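Brakell cell (setup and upkeep)

The Brakell cell is the two-armed cloth-handling bench I look after at Dindside, and I've written this entry mostly so Ruoxi Xu can stop ringing me on a Thursday. It picks up fabric, spreads it and folds it, and it's fussier about its fingertips than anything else I've worked on.

Setting up starts with the white work surface. Wipe it down, then look along it for crumbs and thread ends (they hide in the scuffs!). Next, open the gripper and check that both tips sit level. If one's higher, slacken the finger screw, nudge it and tighten again. Agnese Sepp likes to do this with a steel rule, I just use a bit of card.

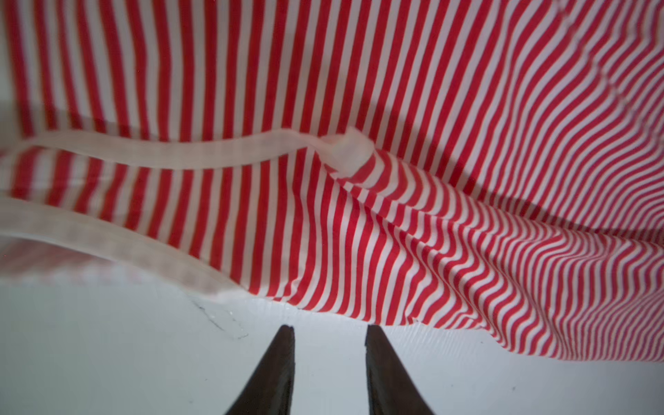
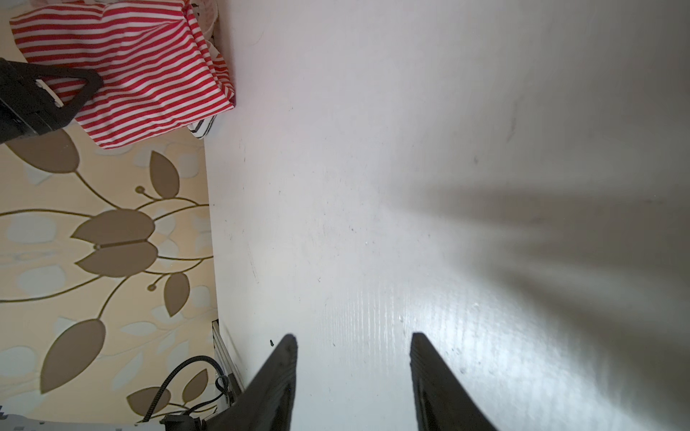 Wrist camera views of the gripper fingers over the white surface, with the red-and-white striped cloth.

Striped cloth is my favourite for checking the camera, as any smearing shows up straight away. Slow the arm down if it does.

Cables come next. Follow each one by hand from the connector up, with the power off, and feel for stiff spots in the sleeve. I swap the finger pads every 600 cycles – Otis Nguyen-Tran stretches it to longer and then wonders why thin cotton slips. Spare pads are in the Clornon drawer, bag 73.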